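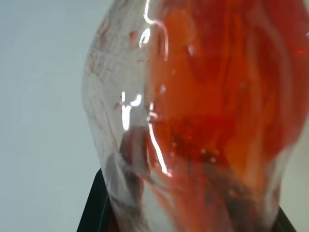 Clear plastic with red and orange behind it. Clear containers get their own crate in Dankwa from January.

Clear plastic out of the yellow bin for Dankwa households

Clear plastic bottles and jars come out of the mixed recycling in Dankwa from January. Separate crate, same kerb, same morning. The trial covers 1385 households and runs for 10 weeks, and the council says it will look at the rest of the shire after that.

Crates are being dropped off now. They're grey, they have a lid, and there's a sticker on the front with the do's and don'ts. If you're in the trial area and you haven't got one by the end of the month, ring the depot at Fultberg. Don't ring Koneo, they only drive the trucks.

Crates need to be out by 7 am. That's earlier than some people are used to on the hill side of town, where the truck usually doesn't show up until after morning tea. The council says the clear plastic run goes first, then the mixed run, so a crate put out with the yellow bin at nine will probably get missed.

What goes in: clear plastic drink bottles, sauce bottles, cordial, cooking oil, dish liquid, jars, the big clear tubs that nuts and lollies come in. Any size as long as the lid of the crate shuts. What stays out: milk bottles (cloudy, different plastic, back in the yellow bin please), anything tinted green or blue, takeaway trays, cling wrap, plant pots, toys.

Coloured caps are fine. This was the most asked question at the drop-in session at the library, by a long way, and the answer has changed at least once, so for the record: leave the cap on. Screw it down. Yellow, red, blue, doesn't matter. Caps float and the bottles don't, and they get seperated in a tank at the other end. Loose caps fall through the bars of the sorting line and go to landfill.

Labels can stay too. Paper or plastic. You don't have to soak them off, and the council would really prefer you didn't spend the hot water on it. Same goes for a wraparound sleeve, as long as it's only on part of the bottle. If the sleeve covers the whole thing then the sorter reads it as coloured plastic, so either peel the sleeve or put the bottle in the yellow bin.

The sticking point is what's left inside.

"Tip it out and give it a swish," said Silvia Jireš, who is running the trial for the council out of Fultberg. "We're not after sparkling. But a third of a bottle of sweet chilli goes over everything else in the crate, and then it goes over the truck."

She said the test loads taken last winter had a lot of clear plastic thrown out because of it. Tomato sauce the worst, then oil, then the coloured sports drinks. A full or half full bottle is heavy, it splits under the others when the load gets pressed down, and once the paper labels on everything around it are stuck together with sauce the whole lot gets marked down a grade or refused.

So: empty, quick rinse in the old dishwater, cap back on. Squashing is optional. Flat is good for fitting more in, but squash it lengthways if you can, not into a puck.

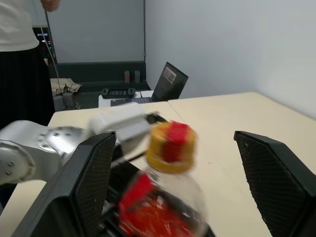 Drasow, the supermarket on the main street, is taking a crate as well, inside the doors near the trolleys. That one is for anybody, not only people in the trial area, and it'll be emptied every night. The store says it can't take bottles with anything left in them and staff won't be rinsing them for customers. There's a tap outside by the dog post if you need it.

No change to the container deposit. If a bottle has 10 cents on it you can still take it to the return point and get your 10 cents, and the council isn't asking anyone to give that up. Plenty of the clear stuff has no deposit though, sauce and oil and so on, and that's the main thing the crate is after.

A few people at the library asked about flats. The trial has 13 blocks of units in it and they get a shared wheelie bin with a grey lid, not crates. It'll sit with the other bins. Body corporates have had a letter. Residents in units who want to carry their own crate down the stairs can ask for one but it's up to the building if there's room for it at the kerb.

Broken or blown away crates get replaced free, once. After that there's a charge, amount not decided. Put your house number on yours in marker. The wind on Ridge Road has already taken two of the delivery ones, both found in the same paddock.

What about glass? Stays in the yellow bin for now. There was talk of a glass crate as well and a few councillors wanted both at the same time, but the truck only has the one spare compartment. It might come back on the table next year. Tins, cardboard, paper, all the same as before.

Not everyone is keen. Letters to this page have mostly been about where to keep another bin, fair enough, and a couple from people on the lower streets who say the mixed bin is never full as it is. One reader wanted to know who checks the crates. The drivers do, by looking. If there's something in there that shouldn't be they leave the crate where it is with a tag on it saying what the problem was. No fines during the trial. Silvia Jireš said there's no plan for fines after it either but wouldn't rule it out.

Others have been after it for years. The primary school has been keeping its clear bottles apart since last spring, in the old sports cage, waiting for somewhere to send them. They're going out on the first run.

As for where it all ends up: the bales go from Fultberg by road to a reprocessor, who chips and washes it and sells it on as flake for new bottles and trays. Clear flake fetches a good deal more than mixed because it can be made into anything, any colour. Mixed plastic comes out a sort of grey-green and mostly turns into pipe. The council gets a share of the sale price under the new contract and says the money goes back into the bin service. It hasn't put a figure on it. We asked.

Results from the trial will be posted at the council office and on the website, by street, so you'll be able to see how yours did. Crates collected, crates tagged, weight. Not by household.

Some practical bits that came up and didn't fit anywhere else:

Pump tops come off. The spring inside is metal. Bottle in the crate, pump in the red bin.

Squeeze bottles with the flip top are ok if the bottle itself is clear. Flip top stays on. They're a pain to rinse, fill a quarter with warm water, shut it, shake, squirt it out in the sink.

Peanut butter jars, wipe out with a bit of paper first. Dogs also good at this.

Oil bottles, let them stand upside down overnight in a jar, then a drop of detergent. Used oil doesn't go down the sink, it goes to the transfer station in its own container, and that container does not then go in the crate.

Medicine bottles no. Chemist takes them.

Anything that has had fuel, weedkiller or pool chemicals in it, no, never, clear or not. Transfer station, ask at the gate.

Bags no. Don't put the bottles in a bag inside the crate, they have to be loose. The driver can't see in the bag and it'll get tagged.

If your in the trial area and you're going away, leave the crate in, lid shut, and put it out when you're back. Nobody's counting weeks.

The map of trial streets is on the library noticeboard and at the Fultberg depot counter. A second drop-in session is planned for January, in the evening this time for people who work, time to be confirmed. Depot phone is on the crate sticker, and on your rates notice if the crate hasn't turned up yet.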